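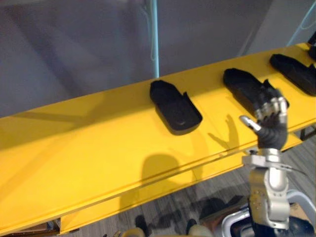

Black trays spaced out along the yellow table, all lying at the same angle.

97 shares | 8 comments

How to Lay Out Trays and Small Parts Before You Start a Batch

When we took on our first Clorkik order at the Stokcombe shop, it came to 200 pieces, and I did what I suspect most people do: I tipped everything out onto one big table and started putting things together. By lunchtime I had trays stacked on top of pads, little discs rolling under the bench, and no idea at all what I had finished and what I hadn't. So please, pour yourself a coffee and spend a slow half hour on the layout first. You'll be so glad you did!

Start with the trays, as they are the biggest thing you'll be reaching for. Wipe the surface down, then set them out in a single line with all the toes pointing the same way. I like mine with the wide end toward me. Leave a gap you can get your whole hand into (I use 8 inches from heel to heel, but your hands may be smaller than mine). Don't nest them, however tempting it is when space is tight. Nested trays cling together, and you'll end up lifting two and dropping one. 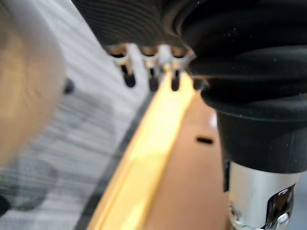
Once the line looks straight, walk to the far end and reach for the last tray without leaning on the table. If you have to lean, the line is too long, and you should keep a few trays back. You can always top it up later.

Now for the small parts, and this is the bit I enjoy. Give each kind its own patch of shelf. Flat pads sit nicely in rows with the lighter side up, and discs can go beside them. Anything long and thin, like rods or bolts, belongs at the back, laid side by side, where your sleeve won't catch it.

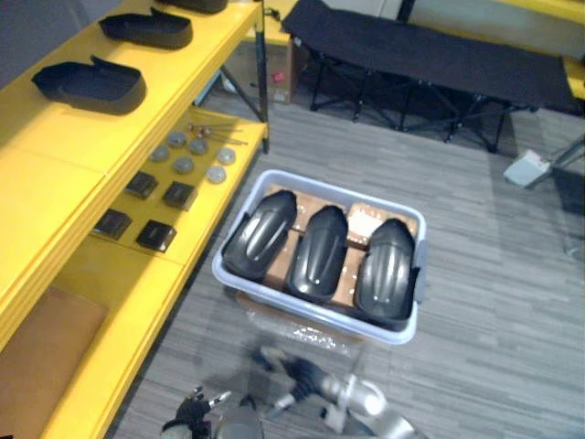

Trays on the top shelf, small parts on the one below, and covers standing upright in the bin.

Covers do better in a bin than on a shelf. Use one with cardboard dividers and stand the covers up on end, so you can take hold of one without rubbing it against the next. We order our dividers from Michalski, but you can cut perfectly good ones from an old carton with a sharp knife and a bit of patience. Put the bin on the floor close to the shelves, and turn it a little toward the side you'll be standing on.

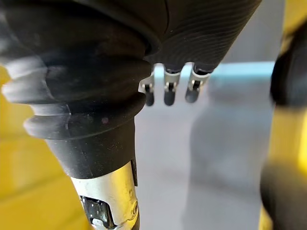

Then comes refilling. Put out only what you need for the next stretch of work and leave the rest boxed. Our pads come 800 to a carton, and I promise you do not want that carton open at your elbow. I take out a small handful, close the lid, and go back when the rows get thin.

If you keep a written sheet, tape it up at eye level and list the parts in the order they sit on the shelf, top to bottom. We use the Cila sheets with the wide margin for notes, and mine is mostly pencil by now. When you stop for the day, straighten the trays and pick up any strays from the floor before you turn off the lights.

Share this page | 8 comments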